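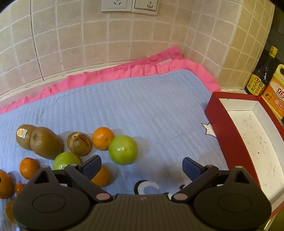
*Mandarins, apples and kiwis on a blue quilted mat, with a hand-held gripper.*

**Brerkeck approves money for fruit-handling equipment**

Tuesday, July 28, 2026

Brerkeck, the produce packer based in Olance, has set aside money in its next budget for two robot arms to place loose fruit into small gift boxes. The arms would go on the mixed-fruit line, where packing is still done entirely by hand.

The company has not signed a purchase order. It is comparing a quote from Blomqvist, an equipment dealer, with a lease offer from Plolanico. The lease includes service visits and replacement finger pads. The Blomqvist quote covers the arms, stands and controllers, but pads and other wear parts would be billed separately.

Before choosing, Brerkeck wants recordings of people picking up mixed fruit with hand-held grippers. The plan calls for 1,174 recorded picks over nine weeks, covering mandarins, apples, kiwis and other items the line handles. Both suppliers will get the same recordings and will be asked to show results on the same fruit.

Mixed boxes are harder to plan for than single-fruit trays. A large apple needs a wider opening than a mandarin, and a soft kiwi can bruise under a grip that suits either one. The request sent to suppliers asks for fingers that can be changed without tools and pads that can be washed at the end of a shift.

Floor space is another item in the budget. The current packing tables sit close together, and one of them would have to move to leave room for guarding around the arms. Electrical work is listed as a separate cost — the company expects to hire a local contractor for that part whichever supplier it picks.

The plan requires a supplier to place 70 pieces in a row without a drop or visible damage before the final payment is released. Training for line staff must be included in the price. No jobs on the mixed-fruit line are listed for removal in the plan, which moves the current packers to sorting and final checks.

A decision on buying or leasing is due in the fall. If the tests stay on schedule, the first arm would be installed in January and the second after the first has completed a month of regular shifts.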